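Demonstration collection (robot learning)

Demonstration collection is the gathering of recorded examples from which a robot learns a task. A person performs the task through the robot, or guides it by hand, and the system stores what the cameras saw together with how the joints moved. One complete run is called an episode. Also called demo gathering, teleop collection (informal).

Method

Usually two arms, one operator. Leader arms are moved by the operator and follower arms copy them. Cameras on or near the grippers, plus one higher up for the whole work area. The operator starts an episode, does the task, stops, then marks it keep or discard. Cloth is a common subject. It changes shape every time it is picked up, so rules written by hand tend to fail and examples are needed in quantity. 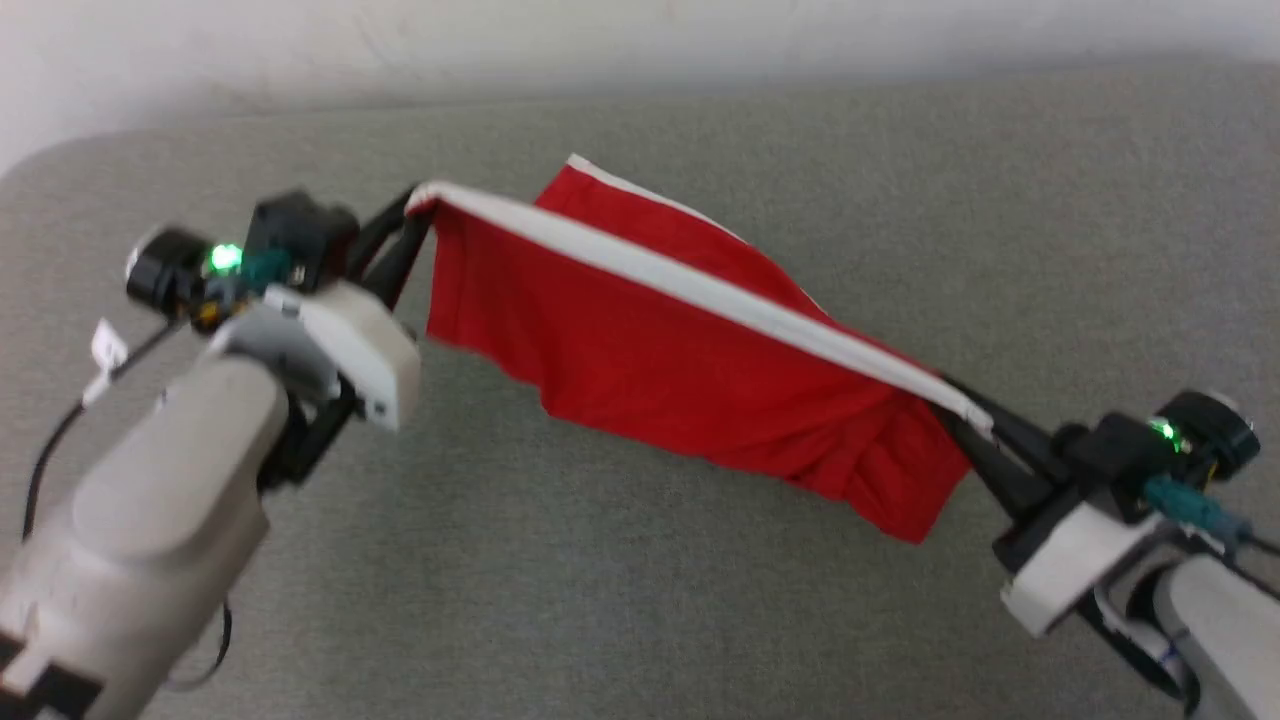 Episodes vary in length. In the Kuron set, a cloth-handling collection begun in April by Lev Yatsenko, there are 287 kept episodes from 11 sessions, with 4 operators taking turns. Start positions were changed between episodes so the learner would not simply memorise one layout. Discarded runs were stored seperately and later used to train a failure detector, called Cato.

Quality

Slow, steady demonstrations are generally prefered. Long pauses are a problem: the learner may copy the pause and stop moving. Operators also differ in habit, one grasping by the corner, another by the hem, and mixing both without a label can give a policy that hesitates between the two. Kuron labels grasp style per episode. Earlier sets, including Vosus, did not.

Correction data

After first training, the robot tries the task itself and a person takes over when it goes wrong. The takeover is saved as a new example. Kuron had 2 rounds of this. Results for the second round not yet published.

See also: imitation learning, teleoperation, cloth manipulation, Châu format (episode storage)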